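Haus Storcombe, Teeküche Erdgeschoss
Prüfliste Kühlschrank, Juni
Geprüft von: Britt-Marie Engebretsen
Gerät Nr. 308

1. Standfläche: in Ordnung. Gerät steht erhöht auf dem Holzgestell, nichts wackelt.

2. Tür und Dichtung: in Ordnung. Tür geht weit auf. Dichtung unten habe ich mit Lappen abgewischt.

3. Temperatur: 7 Grad, gemessen um 9:15 Uhr. Ist ein bisschen zu viel. Ich habe den Regler eine Stufe kälter gestellt, bitte am Nachmittag noch einmal messen.

4. Ablauf unter dem Innenraum: frei.

5. Inhalt: Drei verpackte Sachen stehen auf dem Boden vom Fach, alle ohne Namen. Bitte beschriften, sonst muss ich sie bei der nächsten Prüfung wegtun.

6. Kabel und Elektrogerät unten im Gestell: Mangel. Die Kabel liegen durcheinander. Bitte ordnen und mit Kabelbinder fest machen. Meldung an Firma Walczak ist gemacht, Auftrag 655.

7. Eisfach: nicht geprüft, kommt beim Abtauen dran.

Nachkontrolle: Kenta Yoshida 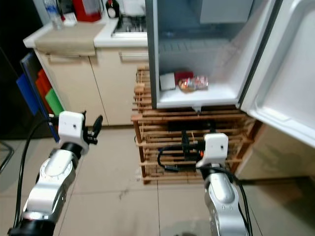

Zu Punkt 5 und 6: Inhalt und Kabel im Gestell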